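Projects > Stenciled Names > README

We use cookies to remember your language setting. OK / Read more

Jolville Street Names – data card

A list of every street, alley and footpath name in Jolville, with spellings as found on old maps, in rate books and on the signs themselves. If you love place names even a little, please dig in – there is so much good stuff in here!

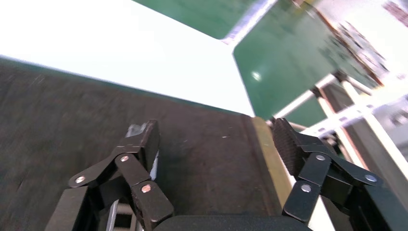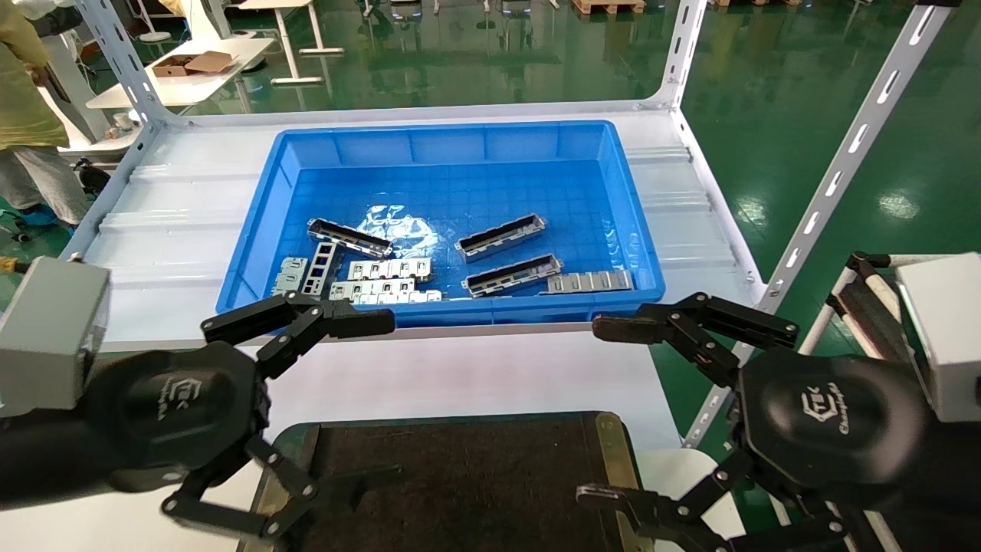
Terence Hollis wrote after the first release that Dawber Lane and Dawber's Lane should never have been merged, as the 'Lane' with the s ran down to the mill and the other one stopped at the chapel. He was right, and they now have separate rows. He also asked for the old field names, and those are coming.

What's in the files

- names.csv – one row per name, 3000 rows
- sources.csv – where each spelling was found
- notes.txt – longer remarks, some of them very long (sorry, Skuda Row got away from me)

Columns in names.csv

name_id: a plain number, never reused
name: the spelling we treat as current
older: other spellings, split by semicolons
first_seen: year of the earliest source, blank if unknown
kind: street, alley, path, yard, steps
sure: y or n

Some spellings are wonderful. Stedenmont Road turns up as Steadymount, Stedmont and once as Saint Edmont, which sent me off looking for a saint for a whole evening. All of them are kept exactly as written, capital letters and all.

Known gaps

The yards behind the market are thin. 68 names have no source before the printed directory and are marked n under "sure". Apostrophes are a mess in version 1 – use version 2 if you can. The 1000 or so lines of raw typing from the rate books are not included until they've been checked against the pages.

Using it

Free for any purpose, please say where you got it. Open the files as UTF-8 or the accents in the French yard names will break.

Last change: 27 January 2024

Contact: use the form on the project page | Jolville Street Names | Back to top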